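Saltura Household Water Diary
Data card, second release

Summary
The Saltura Household Water Diary holds 759 diary entries on the use of water in the home. Entries were kept by households in Dreria and Nasr and cover cooking, laundry, bathing, cleaning and gardening. The release is issued by the Sketotmont office and maintained by Kimutai Kioko.

Contents
Each entry gives the district, the time of day, the type of use and the volume in litres. There are 12 columns. Volumes above 2000 litres have been removed and are listed in a separate file.
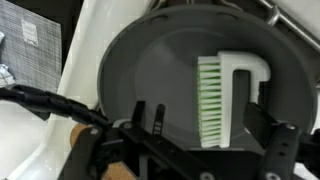
Washing-up is recorded under "kitchen" in Nasr and under "cleaning" in Dreria. Users comparing the two districts should merge these categories first.

Known limits
In Dreria, 41 entries have no time of day. Meter readings were taken on Monday only, and leaks between readings are counted as use. Households with a shared tap are not covered.

Terms of use
The data may be copied and adapted for research and teaching, provided that Saltura is credited. Corrections should be sent to the Sketotmont office before the February update.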